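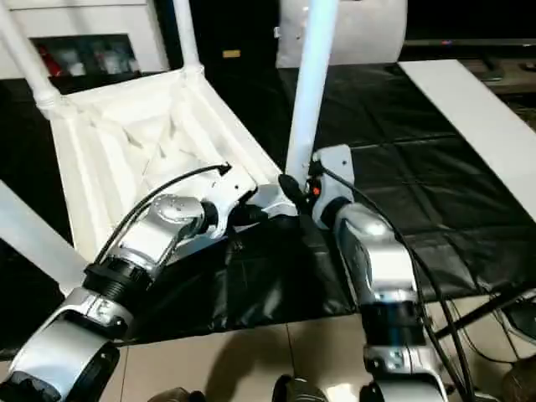
Gartenstühle aus Kunststoff über den Winter draußen lassen?

Gefragt von Balkonkraut am 29/10/2021 in Garten & Balkon

Hallo zusammen,

wir sind im Mai in eine Erdgeschosswohnung mit Terrasse gezogen und haben vom Vormieter einen Satz weiße Kunststoffstühle und einen passenden Tisch übernommen. Bisher haben wir zur Miete im dritten Stock ohne Balkon gewohnt, ich habe also keine Erfahrung mit Gartenmöbeln im Winter.

Der Keller ist klein und steht schon voll mit Fahrrädern und Umzugskartons. Die Garage gehört nicht zur Wohnung. Im Baumarkt hat man mir eine Schutzhülle von Flerorlow empfohlen, die kostet 43 Euro und soll »atmungsaktiv« sein. Für Stühle, die neu wahrscheinlich nicht viel mehr kosten, finde ich das eine Menge Geld.

Meine Fragen: Schadet Frost dem Kunststoff? Braucht man die Hülle oder tut es auch eine normale Folie? Und womit bekommt man den grauen Belag auf den Sitzflächen weg? Mit Spülmittel geht er nur zum Teil ab. Die Wohnung liegt in einer ziemlich windigen Ecke, falls das eine Rolle spielt.

Danke schon mal!

Antwort von terrassendiele_west
Als hilfreich markiert

Einfache Monoblockstühle bestehen fast immer aus Polypropylen. Auf der Unterseite der Sitzfläche ist meistens ein kleines Dreieck mit einer 5 oder den Buchstaben PP eingeprägt, da kannst du nachsehen. Polypropylen wird bei Kälte spröder, vor allem unter null Grad. Frost allein macht dem Stuhl trotzdem wenig aus, solange er nur dasteht. Kaputt geht er, wenn sich bei Minusgraden jemand schwungvoll draufsetzt oder wenn er vom Wind gegen die Hauswand geworfen wird.

Der größere Feind ist die Sonne. Das UV-Licht baut die Oberfläche über Jahre ab, sie wird matt und rau, und bei weißen Stühlen reibt sich irgendwann ein feiner Staub ab, wenn man mit der Hand darüberfährt. Man nennt das Kreiden. Ein Teil von deinem grauen Belag könnte Schmutz sein, der sich in dieser rauen Oberfläche festgesetzt hat. Den bekommst du heller, aber so glatt wie am Anfang wird der Stuhl nicht mehr.

Zur Reinigung: lauwarmes Wasser, Waschsoda (zwei Esslöffel auf einen Liter), mit der Bürste auftragen, eine Viertelstunde einwirken lassen, abspülen. Handschuhe anziehen. Bei hartnäckigen Stellen einen feuchten Schmutzradierer, aber ohne viel Druck, der trägt ein wenig Material ab. Keine Scheuermilch und keine Stahlwolle, in den Kratzern sitzt der Dreck im nächsten Jahr doppelt so fest. Ich habe auch den Kunststoffreiniger von Vultix hier stehen, der funktioniert, war bei mir aber nicht besser als Soda.

Und dann zum Überwintern:

Stühle reinigen und vollständig trocknen lassen.
Stapeln, so dicht es geht, und an die windgeschützte Hausseite stellen.
Den Stapel mit einem Spanngurt am Geländer oder Fallrohrhalter sichern. Nicht am Fallrohr selbst.
Den Tisch, falls die Beine abnehmbar sind, zerlegen und hochkant dahinterstellen.

Eine Hülle kann man nehmen, muss man bei solchen Stühlen aber nicht. Von einfacher Malerfolie rate ich ab. Darunter sammelt sich Kondenswasser, und im März hast du Algen auf allen Flächen. Außerdem reißt sie beim ersten Sturm und liegt dann beim Nachbarn.

Vor der ersten Benutzung im Frühjahr würde ich jeden Stuhl einmal umdrehen und die Übergänge zwischen Beinen und Sitzfläche ansehen. Feine weiße Linien oder Haarrisse an diesen Stellen sind ein Grund, den Stuhl auszusortieren. Reparieren lohnt sich nicht, Polypropylen lässt sich mit den üblichen Klebern kaum kleben. Entsorgen kannst du ihn auf dem Wertstoffhof, in den Gelben Sack gehört er in der Regel nicht.

Antwort von Moosrose

also unsere stehen seit jahren das ganze jahr draußen und da ist noch nie was passiert. im winter liegt eben schnee drauf. einfach stehen lassen und im frühjahr einmal mit dem gartenschlauch drüber. 43 euro für eine hülle würd ich mir sparen

Antwort von kellerkind60

Ich habe eine Haube von Keneo im Einsatz, allerdings für eine Sitzgruppe aus Holz. Dafür taugt sie. Wichtig ist, dass sie unten nicht ganz bis auf den Boden reicht, sonst zieht die Feuchtigkeit nicht ab. Und oben darf sich keine Mulde bilden. Ich lege einen alten Ball unter die Plane, damit das Wasser abläuft.

Bei Kunststoff sehe ich es wie mein Vorredner mit dem Spanngurt, würde aber noch ergänzen, dass es auch auf die Beine ankommt. Wenn sie rohrförmig und unten offen sind, kann beim Liegen oder falschen Stapeln Wasser hineinlaufen und bei Frost das Rohr sprengen. Die Stühle also immer auf den Füßen überwintern lassen. Wenn Kappen drunter sind: kurz prüfen, ob sie noch fest sitzen. Fehlende Kappen gibt es im Baumarkt einzeln, vorher den Durchmesser messen.

Kommentar von Balkonkraut

Danke euch. Auf der Unterseite steht tatsächlich PP. Soda habe ich heute an einem Stuhl ausprobiert, er ist deutlich heller geworden, nur die Armlehnen sind noch etwas fleckig. Hülle kaufe ich keine. Einen Spanngurt habe ich noch vom Umzug, der müsste für den Stapel reichen.

Kommentar von terrassendiele_west

Für die Armlehnen die Sodalösung einfach ein zweites Mal auftragen. Das ist oft Sonnencreme, die sich mit Staub verbunden hat, und die braucht etwas länger.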